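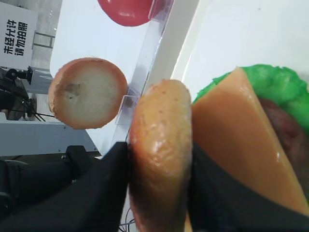
What makes a small bakery stay open when the one beside it closes?

"The rent first, and after the rent, the bread rolls," says the baker of Mamau, the corner bakery in Ukham. She has been asked this before and she answers while she is wiping the counter. "People think that it is the cakes. The cakes are for the window. The rolls are what pays the electricity."

We met at two in the afternoon, when the selling is almost finished and the street is quiet. She did not want her name in the article, so I will call her only the baker, as most of her customers do.

Mamau opened with one oven and one long table. The oven was bought second hand from a hotel in Tolton and it needed 3 men and a whole morning to bring it through the back door. "The door frame is still damaged," she says. "I always say I will repair it in December, when we close for a week, and in December I sleep."

On a normal day she makes 600 rolls. Most of them go to people from the neighbourhood, and the rest to two cafés and a school kitchen. The soft buns, with milk and a little butter in the dough, she began to make only after one of the cafés asked for them. At first she refused. She had learned her work with rye and wheat sourdough, and a soft bun seemed to her a thing for factories.

"I was a bit proud, I admit it. Then I tried to make a good one and I failed for two weeks. They were flat, or they were dry the next morning. After this I had more respect."

She found the solution in an old method, where a small part of the flour is cooked with milk before it goes in the dough. The bun stays soft until the next day. She lets the dough rest in the cold overnight, and brushes it with egg two times, once after shaping and once just before baking. The second time is the important one, she says, for the colour.

I ask about the price. A single roll at Mamau costs 58 pence, and there were complaints when it went up in spring. The baker brings from the back a folder with the bills from Fang, the mill where she buys all her flour, and she puts it in front of me without opening it.

"I do not want to show you the numbers, I only want you to see how thick it is," she says, and laughs. The mill is small also, and it raised its prices after a bad harvest. She thought about changing to a cheaper flour, and she even ordered one sack to try. The dough was weaker and took less water. She used the rest of the sack for dusting the table.

Her worst moment was the winter when the oven stopped. The repair cost 3,000 pounds and the part had to come from abroad. During nine days she baked in the kitchen of a church hall, in two domestic ovens, and carried the trays across the road under plastic covers. "It rained for all nine days — maybe not all, but I remember it so. The customers came anyway. Some of them came to look, I think."

Does she want a second shop? There is an empty place in Tolton, close to the station, and the owner has called her several times. She shakes her head. With two shops she would be in the car all morning, and somebody else would have their hands in the dough.

What she would like is an apprentice. She had two already, and both left before the first year ended. The start at half past two in the night was too hard, and she does not blame them for it. Now she is thinking of moving more work to the afternoon, so that a young person could begin at five. The cold dough makes this possible, but she would need another fridge, and for another fridge she must first move the flour.

A man comes in and asks if there is any seeded bread left. There is one, a small one with a split on the side. She sells it to him for half the price and he puts it under his jacket.

"This one I shaped badly," she tells me when he has gone. "I was talking on the phone."

Mamau in Ukham is open from six in the morning until the shelves are empty.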